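Robot teaching by demonstration

Showing a robot a job insted of coding it. Two main ways: push the arm through the moves by hand (kinesthetic teaching), or drive it by remote control (teleoperation). Joint angles and gripper state logged throughout. Simulated arms common, cheaper than real ones.

The Cokuva set, put together by Toivo Lappalainen and Kekeli Laryea, has 914 remote-control runs, 229 of them box handling. Simulated table, small box, tray, shelf:

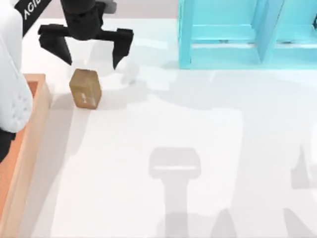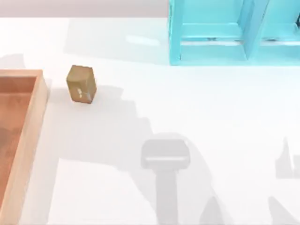 Bad runs usually get tossed before training. Otier keeps 50 as failure cases, labelled seperately.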